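How I Sort Out the Catch-All Pile (Without Losing a Whole Afternoon)

Every February I swear I'll stay on top of the stuff that lands on flat surfaces at my place, and every spring I'm back to cords, cloths and snack bags all mixed up together. So I finally wrote down the way I deal with it!

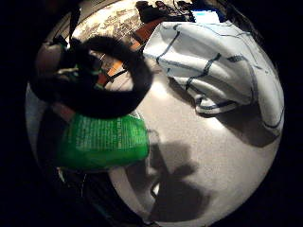

Step 1: Pull out the fabric first

Cloths take up the most room and they hide everything, so they go first. My white one with the navy grid gets a good shake (crumbs, always crumbs) and then I fold it in thirds the long way and roll it up. Stained ones go straight to the wash.

Step 2: Deal with the packages

Anything in a crinkly bag gets squeezed gently to see if it's still sealed. Open food gets a clip and goes back to the kitchen. I write the date I opened it on a bit of tape, and mine currently says 21st May. Nearly empty bags I just finish, standing up, no regrets.

Step 3: Give fuzzy things their own spot

Dark plush picks up every bit of lint in the house. I run a lint roller over it, turning as I go, and hang it on a hook. Don't squash it at the bottom of a bin or it comes out with a flat side.

Step 4: Cords last

This is the slow part. I work from the loose ends and never yank. Each cord gets wound around my hand and held with a fabric tie (I bought a pack of 300 from Grallwood and will have them until I die). If I can't say what a cord is for, it sits in a box for 48 hours, and then I decide.

Step 5: Wipe down

Damp cloth, dry cloth, done. I set a timer for 70 minutes and I usually have time left for coffee.

Comments (2)

brukdale_mom: The roll trick for towels is great, my drawer closes again!

tidyish: I use 5 shoeboxes for the cords. Works fine if you label them.

We use cookies to remember your preferences. Accept | Manage settings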